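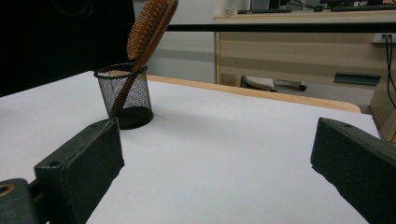
Poul Bundgaard argues that a grip failure which damages no hardware and hurts no one should be logged as a retry and left out of the safety record. I think he is wrong.

At Pistcombe, the Nulterar controller reported a secure grasp on 82 picks where the fingers had closed on air. The cause was an offset in the force sensor, present since a firmware update in September. The arm then traveled at full speed, because a confirmed grasp clears the slow zone. Under Bundgaard's rule, all 82 are retries.

A false grasp signal is a fault in the same channel that tells the arm when to stop. Out of 2,226 cycles it looks small — until a hand is in the path. Log it as a safety event, hold the arm at reduced speed, and recheck the sensor zero every 1,000 cycles. The recheck takes 3 seconds.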